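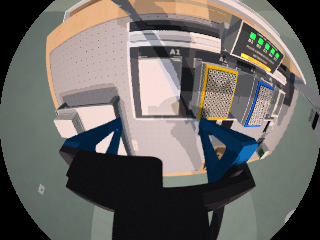
Figure 2. A workbench over a muted green floor, looking down.

4. What people mean when they write "on"

I went into this part of the study expecting "behind" to give me all the trouble. I'd read plenty about how "behind the chair" depends on whether you think a chair has a back, and I had a whole set of tags ready for it. Then I started reading the notes and got stuck on "on," of all words, and I stayed stuck for most of November.

A quick reminder of where the notes come from. Kurkine, the house-sitting agency in Quintanilla, asks every homeowner to leave one handwritten page for the sitter, kept under 100 words (people cheat by writing very small in the margins). With the owners' permission I collected 280 of these pages from 92 households, typed them up with the spelling left alone, and put them into the Flaleo collection. Every phrase that told the sitter where something was got a tag in Pilus. A second reader tagged the same pages without seeing mine, and we matched on 90 percent of the phrases before we sat down and argued over the rest.

Most of the arguing was about "on." The textbook case is simple enough: a cup touches a table, the table holds it up, and the cup is on the table. But my homeowners write "the cat pills are on the fridge" when the pills are in a dish, the dish is on a cookbook, and the cookbook is on the fridge. They also write "the spare key is on the fridge" when the key hangs from a magnet on the door! Same two words, same fridge, and a sitter who has never been in the house is supposed to know whether to look up or straight ahead. I did call a few owners back to ask where things really were, and every one of them thought the note was perfectly clear. 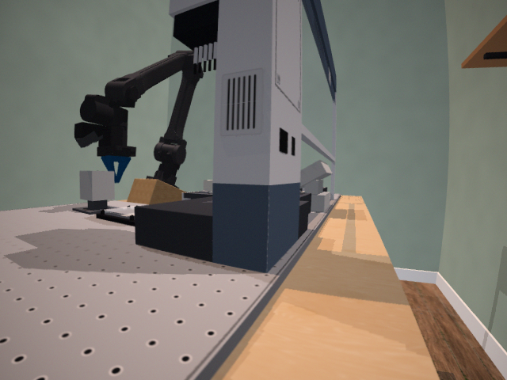
Stacked things turned out to be the better place to start, so I'll leave magnets for Section 5. I call it a chain when one thing holds up a second and the second holds up a third, and what I wanted to know was how far down the chain a writer is willing to skip. Take the light gray cube: it sits on a short dark stand, the stand rests on a flat black tray, and the tray lies on the table. If you asked me where the cube was, I'd say "on the table" from across the room and "on the stand" if I was close enough to point, and I don't feel I'd be lying either time. I'm much less happy with "the cube is on the tray," even though the tray is nearer to the cube than the table is. The tan wedge is another matter, standing just right of the cube and behind the tray, and there I'd want both phrases in a note, the first to get you looking in the right spot and the second so you don't stop at the tray.

The notes mostly behave the way my own ear does. Writers name the very top support or the very bottom one and skip whatever comes between. "Remote is on the TV stand" is typical, and so is "remote is on the blue book," while "remote is on the tray under the blue book" hardly ever shows up unless the owner has already said there are two trays. What gets picked as the bottom support is nearly always furniture, something too heavy to wander off. That makes sense to me for a note that has to stay true all week. A book can move by dinnertime. A dresser can't, or not without help.

Where the pattern breaks is food. Pet owners will give you the whole chain, link by link, with the scoop on the lid and the lid on the bin and the bin on the washer, and they often underline it. My second reader thinks this is plain worry. I think it has more to do with the order of the job, as you have to pick up the scoop before you can lift the lid, so the note is partly a set of steps dressed up as a location. We tagged these as "sequence chains" and kept them out of the comparison with the other notes, and I'm still a little uneasy about that choice. Some of them could go either way, especially the ones about fish.

One more wrinkle before I get to magnets. A handful of writers use "up on" and "down on" where plain "on" would do, and they do it by their own height.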